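Spray bottles at the Lallside supply shelf

The refill table at Lallside opens again in March, and the spray bottles need sorting before then. Empties go in one gray plastic basket with the cut-out handle.

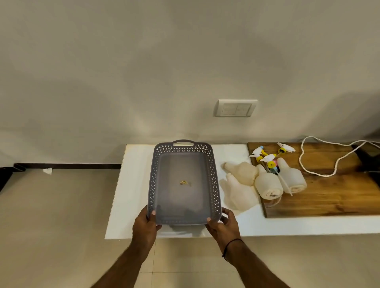 Please rinse bottles at home and bring the sprayer head along, even if it sticks. Heads can often be swapped between bottles when the necks match. Any old label can stay on until we put on a new one. The Groton store has set aside 500 caps for us, so a missing cap is fine. 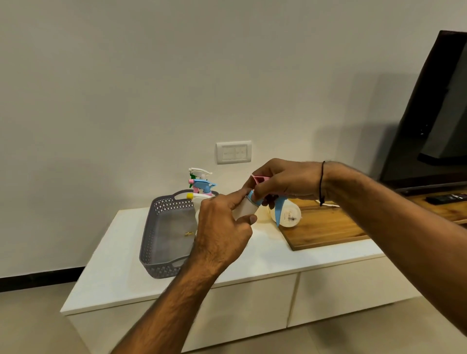
One reader from Kastville writes that running warm water through a clogged head before refitting it saved most of hers. We will try that on the next batch.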